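# 여름 수건 정리, 바구니 하나로 시작했습니다

안녕하세요, 다들 더위에 무탈하신지요. 저는 7월 내내 장마 핑계로 미뤄 두었던 리넨장 정리를 드디어 시작했답니다. 사실 봄부터 해야지 해야지 하고 있었는데, 문을 열 때마다 베갯잇이 한 장씩 떨어지는 걸 보면서도 슬그머니 다시 닫아 버리기를 몇 달이나 했어요(저만 그런 건 아니겠지요?). 이웃에 사는 로스비타 하우저 씨가 차를 마시러 오셨다가 그 문을 그만 열어 보시는 바람에, 더는 미룰 수가 없게 되었습니다.

이 갤러리는 큰 집 자랑도 아니고 대단한 수납 비법도 아니에요. 오래된 집의 좁은 복도장 하나를 비우고 다시 채우는 동안 남겨 둔 기록이라, 차 한 잔 옆에 두고 천천히 넘겨 보시면 좋겠습니다.

## 식탁 위에서

정리는 무조건 식탁에서 합니다. 바닥에 펼쳐 놓으면 허리도 아프고, 저희 집 고양이 사베르가 제일 폭신한 더미를 골라 그 위에 누워 버리거든요. 그래서 아침 먹은 그릇을 치우자마자 식탁부터 깨끗이 닦고, 꺼낼 것들을 한 아름씩 날라다 놓았어요.

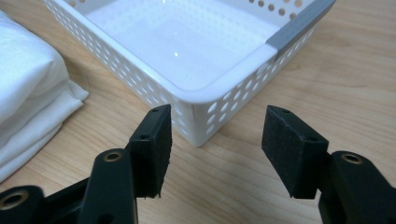
수건은 장 안에서 자리를 제일 많이 차지하면서도 제일 자주 꺼내는 물건이라, 저는 늘 꺼내기 쉬운 것을 먼저 생각해요. 예전에는 뚜껑 달린 상자에 넣어 두었는데 한 장 꺼내려고 위에 얹은 것을 다 내려야 하니 결국 의자 등받이에 걸쳐 두게 되더라고요. 이제는 뚜껑 없는 바구니를 쓰는데, 옆면에 작고 동그란 구멍이 줄줄이 나 있는 하얀 플라스틱 바구니가 제 마음에 꼭 듭니다. 바람이 통할 것 같은 생김새부터가 여름답고, 짧은 쪽 테두리에 회색 손잡이가 들어가 있어서 온통 하얗기만 한 것보다 한결 다정해 보여요. 하얀 천은 하얀 바구니 곁에 두어야 보기에도 시원하고요!

## 접는 법에 대하여

저는 접은 모서리가 칼같이 맞지 않아도 그냥 둡니다. 예전에는 세 번씩 다시 접곤 했는데, 어차피 다음 날이면 누군가 가운데 것을 쑥 뽑아 가니까요. 대신 두께만 비슷하게 맞추고, 둥글게 접힌 쪽이 앞으로 오게 넣어요. 손을 넣었을 때 한 장만 잡혀서 옆의 것까지 따라 나오는 일이 훨씬 줄었답니다.

실이 한 올 풀려 나온 천은 잡아당기지 말고 작은 가위로 짧게 잘라 주세요. 저는 이걸 성급하게 당겼다가 할머니께서 주신 행주 한 장을 통째로 망친 적이 있어서, 그 뒤로는 가위를 식탁 서랍에 꼭 넣어 둡니다.

## 장 안의 자리

맨 아래 칸은 목욕 수건, 가운데 칸은 손수건과 행주, 맨 위 칸은 손님용 이불보예요. 선반 깊이가 270밀리미터밖에 안 되어서 바구니를 고르실 때는 꼭 손잡이 부분까지 재 보셔야 해요. 피르민 바흐만 씨는 선반을 새로 짜는 게 낫다고 하시지만, 저는 이 얕은 장이 좋습니다. 깊으면 깊은 대로 뒤쪽에 또 무언가를 숨겨 두게 될 테니까요.

다음에는 단추 상자와 재봉 서랍을 꺼내 볼까 해요. 여러분은 수건을 어떻게 접으시는지, 댓글로 들려주시면 저녁에 하나하나 읽어 보겠습니다.

2025년 7월 31일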